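Gripper comparison: first notes from the Plano bench

Satish Shukla has started the gripper trials for the Cosgrove arm. Two controllers are in play, the existing Asix unit and the Hostiseo board on loan until April. The test piece is a paper cup, chosen for its low stiffness: a force error that a block would hide shows up as a dent. The parallel gripper goes first.
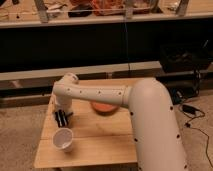
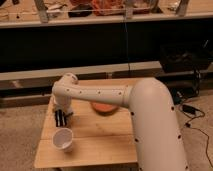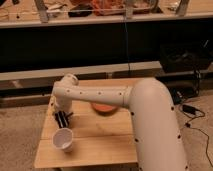 Gripper open over the table, cup at the front left, orange dish under the forearm.

Method

Each run begins with the fingers open and ends with the cup upright on the dish. The closing force is stepped through seven settings on each controller, with three runs per setting. A run is void if the rim is creased or the cup tips on release. The log takes finger position, motor current and wrist angle – nothing is filtered before it is saved.

Known problems

The Asix unit drops its zero offset after a restart and has to be homed again by hand. On the Hostiseo board the close command lags when logging is on. Satish has raised this as ticket 3536 and would like to hear from anyone who has seen the same delay on other arms.

Next

Suction cup on the same wrist, same cup, same dish. Results for both grippers will go in one table.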